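Textile Care and Fibers, Unit 4
Wool and other knits: washing, drying, storing
Handout for the evening group, Plurnimari Adult School
Prepared by Smaranda Anghel

Please read this before the practical part. Bring one knit of your own, clean or not clean, and the label if you have cut it off and kept it.

1. What happens in the wash

A wool fiber is covered with very small scales, which lie one over the other like tiles on a roof. All of them point to the same end of the fiber. When wool is wet and warm and we rub it, the fibers move a little, but the scales let them move easily only in one direction. They travel into each other and do not come back. We call this felting. A felted sweater is thicker, smaller and stiffer, and there is no honest method to reverse it. Hair conditioner can relax the fibers and win back a little width, but the felted part stays felted.

Many students believe that hot water alone makes the damage. Movement is at least as important. A sweater can lie quietly in warm water and come out well, and the same sweater can felt in cool water if the machine turns it hard for 40 minutes.

"Superwash" wool is treated so that the scales are covered or partly removed. It can go in the machine on the wool program. It also tends to grow longer when it is wet, so dry it with care.

Acrylic does not felt. Its problem is heat: from a hot iron or a hot dryer it becomes limp and shiny, and the ribs lose their spring. Cotton knits can shrink in length at the first wash, and they are heavy when wet.

2. Washing by hand

Turn the garment inside out. Fill the basin with cool water and mix in the detergent before the garment goes in. Use a wool detergent. The ordinary kind often contains enzymes which attack protein, and wool is protein. In class we use Cisteck, the small bottle, one capful for a basin.

Press the garment down and leave it for ten minutes. Do not rub the collar against itself. If there is a mark on the collar, put one drop of detergent on it and press with the fingers.

Rinse in water of the same temperature, 2 times or until the water stays clear. Lift with both hands under the whole weight. Never lift by the shoulders!

3. Taking the water out

Roll the garment in a dry towel and press on the roll with your forearms. Wringing stretches the stitches, and it shows most at the side seams.

4. Drying flat and giving the shape

Lay the knit on a towel or a rack, away from the radiator and from direct sun. Now you have some time, while it is damp, when the fabric accepts the shape you give it. Measure the chest and the length before washing and write them down, then pat the garment to these numbers. Push the ribs together with the sides of the hands, so that the collar, the cuffs and the hem are narrow again. Ribbing that dries stretched will stay stretched until the next wash.

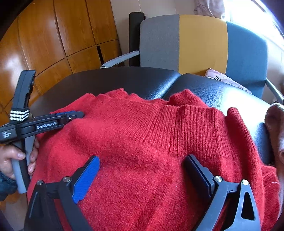

Tincuța Stoica objected that her mother always dried everything on the line, wool also, and the sweaters lasted for years. I think this is a fair remark, and I keep it in the notes. A light garment, well pressed in the towel and hung over the line at the middle of the chest, may survive. A long cardigan will not. If you must use a line, pass an old pair of tights through the sleeves and put the pegs on the tights.

5. Pills

Pills are short fibers that came loose and twisted into balls. They appear where there is friction - under the arm, at the side where a bag hangs. Use a comb or an electric shaver on a flat surface, with light pressure. Do not pull them by hand, you only bring out more fiber.

6. Storing

Fold, do not hang. Moths look for dirty wool first, so wash before storing, even after one wearing. Cedar smells nice but it is weak. A closed bag is better.

For next time: read the chapter on care symbols in Dumitrescu and wash one knit at home, with the measurements before and after. Bring them on paper.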